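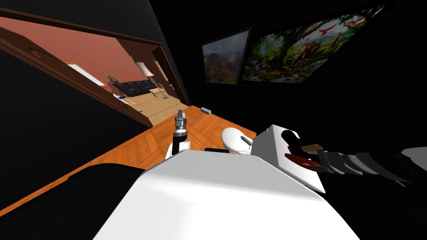

*White body panel, right arm and gripper (render)*

HR catch-up, Sunday, 4 pm. On the call: Ilze Paulauskas (chair), Nghĩa Lại, Hilkka Harju, Elba Bravo. Thư Lục joined late, item 2. Notes by Hilkka, typed as we went, sorry.

**1. Last minutes**

Ok'd. One fix: the Flasov training day is unpaid for contractors, minutes said paid. Hilkka to correct and resend.

**2. Exit interviews**

- Nghĩa has gone through the old forms. Most say "better offer" and nothing else. Form has a tick box for that, so people tick it.
- Ilze wants the tick boxes gone. Open questions, one page.
- Elba – fine, but who reads them? Right now they go into the shared folder and stay there.
- Thư asked if the leaver's own manager should run the interview. General no. Someone from another team, and not in the last hour of the last day.
- Agreed: new form, other-team interviewer, Nghĩa reads all of them until June and reports back.

**3. Leave carryover**

Long one. 892 hours of unused leave on the books across the Histovham office. Payroll not happy. Current cap is 40 hours per person but it has never been enforced and the Mavance system doesn't block it.

Ilze: enforce from next year, give everybody fair warning now. Thư against – two people on her team had leave turned down over the busy spell and shouldn't lose it. Ilze said exceptions ok if the refusal is in writing. Thư pointed out refusals are mostly said in the hallway.

Agreed in the end: managers put refusals in an email from now on. Cap stays at 40. Old refusals, Thư to make a list and Ilze will go thruogh it case by case.

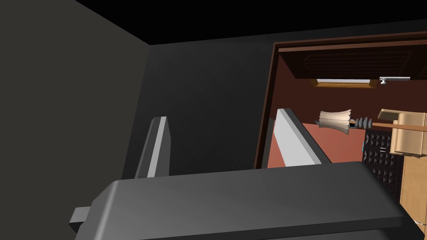 Review scores next. Self score and manager score get filled in separately and often land far apart, then the meeting is an arguement about the number. Elba wants both sides to see each other's comments a week ahead and drop the number till the end. Nghĩa liked it, Ilze said fine but keep it out of the managers' guide. Trial with Elba's team and Thư's team, everyone else stays as is for now.

**5. Referral bonus**

Stays at $100. Nghĩa asked for more, no budget. Pay it after the new hire's first month, same as before.

**6. AOB**

- Tạ renewal (the scheduling tool). Hilkka to get a quote. Elba says half her team still uses the whiteboard.
- Handbook page on sick notes is out of date. Thư has a draft somewhere.
- Door codes, not ours, pass to facilities.

**To do**

- Hilkka – corrected minutes, Tạ quote
- Nghĩa – exit form draft
- Thư – list of refused leave, sick note page
- Ilze – email to all staff about the cap
- Elba – review trial dates

Next meeting same time, Ilze to send the invite.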